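Reseña: Zulto, servicio de tareas bimanuales de Vesteo

12/12/2023

Llevo desde agosto pagando Zulto, el servicio de puesta en marcha que Vesteo vende para celdas de dos brazos. La cuota es de 660 euros al mes, sin contar el hardware. El contrato cubre configuración, grabación de demostraciones y entrenamiento de una política por tarea. La tarea que elegí fue manejar flores artificiales y jarrones de cristal sobre una mesa brillante. Es una mala elección si uno quiere buenos números y una buena elección si quiere saber dónde falla el sistema.

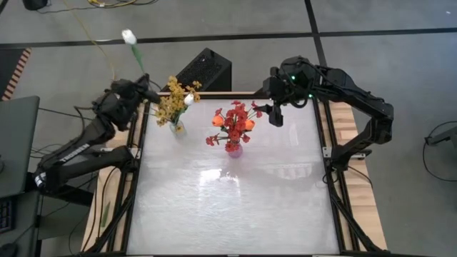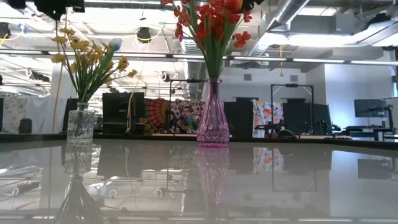
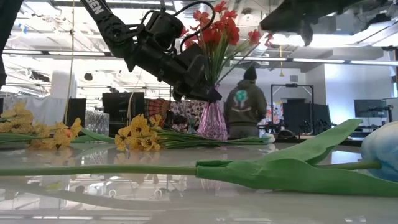
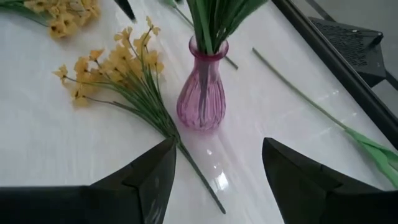 Flores y jarrones, con la cámara en distintas posiciones.

Gudrun Wegener leyó el borrador y objeta que comparo una cuota mensual con el sueldo de un técnico, cuando la comparación correcta sería con las horas que ese técnico pierde recalibrando cámaras. Según ella, en su instalación esa partida se come cualquier ahorro, y pide que separe los dos conceptos. Lo acepto y los separo más abajo.

Configuración

Vesteo entrega un fichero de calibración por cámara y un script de comprobación. El script compara la posición teórica de las pinzas con la observada y se detiene si el error pasa del umbral. El umbral por defecto es demasiado laxo para tallos finos. Lo bajé a la mitad y desde entonces aparecen avisos al arrancar en frío, casi siempre en la muñeca derecha. Soporte contestó en dos días con una tabla de compensación que habría agradecido en la documentación inicial.

La documentación, por cierto, está repartida entre un PDF y una wiki, y no coinciden en los nombres de los parámetros. El PDF llama «retardo de cierre» a lo que en la wiki figura como «margen de agarre». Es el mismo valor, en milisegundos.

Grabación

El plan contratado incluye 2.000 episodios. Terminé con 2.406 porque los que el filtro automático descarta no cuentan, y aun así quedan guardados. El filtro es conservador: marca como fallido cualquier episodio en el que un tallo salga del campo de las dos cámaras de muñeca a la vez, aunque la flor acabe en el jarrón. Revisé a mano unos 98 descartes y recuperé bastantes. La recuperación se hace de uno en uno desde la interfaz web, sin selección múltiple.

Superficie y transparencia

Los reflejos son el problema principal. Con la iluminación de techo encendida, la estimación de altura del jarrón baja varios milímetros y la pinza cierra por debajo del punto previsto. Con el cuello estrecho hay poco margen. Probé un difusor de Wunderlich sobre las luminarias y la dispersión se redujo lo suficiente para no tocar nada más. Vesteo recomienda un tapete mate. Funciona, pero cambia el fondo y obliga a grabar de nuevo una parte de los datos, cosa que el comercial no menciona y la wiki sí, en una nota al pie.

El cristal tallado da peores resultados que el liso en la cámara fija y resultados parecidos en las de muñeca. No he medido esto con rigor.

Política entrenada

El agarre de tulipanes sueltos es estable. Los ramos de flor pequeña se comportan peor: los tallos se abren al levantarlos y la política tiende a cerrar la pinza dos veces. En la versión actual se puede penalizar el segundo cierre, con lo que el movimiento queda más lento y más limpio. El traspaso de un brazo a otro sigue sin convencerme. Kerstin Kramer usa Hurnolano para lo mismo y obtiene traspasos mejores, con un tiempo de entrenamiento bastante mayor.

Costes, separados como pedía Gudrun

Cuota: la indicada arriba, con permanencia de un año. Recalibración: una sesión corta por semana, más otra cada vez que se mueve una cámara. La cuota no incluye visitas. El almacenamiento de los episodios descartados sí se factura, y conviene borrarlos antes del cierre de mes.

Renuevo hasta que venza la permanencia. Me queda por probar la exportación de los datos a formato abierto, que según la wiki está disponible y según el PDF requiere un módulo aparte. He abierto una consulta a soporte y añadiré la respuesta a esta misma entrada.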